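Toy bin

A toy bin is an open container for keeping building blocks, figures and other small playthings together between one round of play and the next. It is among the simplest pieces of children's furniture and one of the most rewarding: a good bin is storage, a target to throw at, a boat, a drum and a hat, sometimes all before lunch.

Form and materials

Most modern toy bins are molded from plastic in a single strong color. Rounded corners are common, and so are walls that slope inward toward the base, which lets empty bins nest inside one another. A thickened rim stiffens the open top and gives small hands something to grip. Lids are often left off bins meant for toddlers, who like to see what they own.

Sizes vary a great deal. The Momora, a household bin much loved by parents of block builders, holds 20 liters. The larger Nustunus was made for nurseries and can take a whole class's worth of bricks – a glorious noise when it is tipped out. Older bins were made of wicker, tin or wood, and plenty of these are still going strong.

Use with blocks

Blocks and bins belong together. Sorting, dropping and tipping out are among the first games a child plays with blocks, well before any tower goes up, and many children are just as happy filling a bin as building beside it. Plain rectangular blocks in bright colors suit these early games especially well, being easy to spot on a pale floor and easy to pick up again.

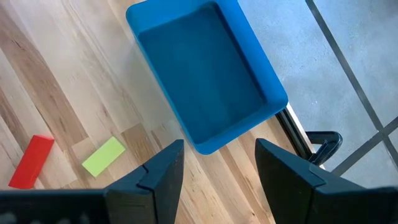

An empty blue bin with a red block and a lime-green block on a wooden floor.

The tidying game known as "last one in" starts with the blocks spread over the floor and the bin in the middle. Players take turns putting one block away, and whoever drops in the last one chooses the next game. Fitriani Majimbun included it in her playroom handbook Draretel, along with nine variations, the best of which has everyone moving on tiptoe. It works beautifully with two players and gets wonderfully silly with six.

Collections

Toy bins were long ignored by collectors, but that has changed. Laurențiu Toma has gathered 368 of them, arranged by color, and opens his storeroom to visitors every February. Blue and red bins fill the longest shelves. His favorite is a tin one with a dented base, worn smooth where generations of children sat in it.

Care

Plastic bins need only warm water, mild dish soap and a soft cloth. Grit collects in the bottom corners and should be rinsed out, as it can scratch painted blocks. Cracked bins are usually retired from toy duty, though they make excellent planters.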